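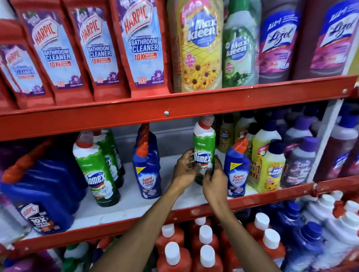 Two-handed shelf demonstrations: should both arms be recorded?

Posted by Kanini Nyamweya
Our team at Tamow is teaching a two-arm robot to face bottles forward on store shelves. Demonstrations are performed by hand, then repeated by remote control. Operators guiding the robot remotely tend to use one arm only. Should these recordings be kept in the same set?

Pranab Munshi
They should be stored separately and labeled by method. A bottle held with both hands is turned differently from one held by the cap, and mixed recordings produced hesitant grasps in our trials at Isico. We required 90 clean remote demonstrations per shelf before training - failed attempts were filed apart.

Habibur Weerasinghe
One arm is sufficient for small bottles.

Floor Wuyts
Please also confirm that operators release the bottle fully before each recording is stopped.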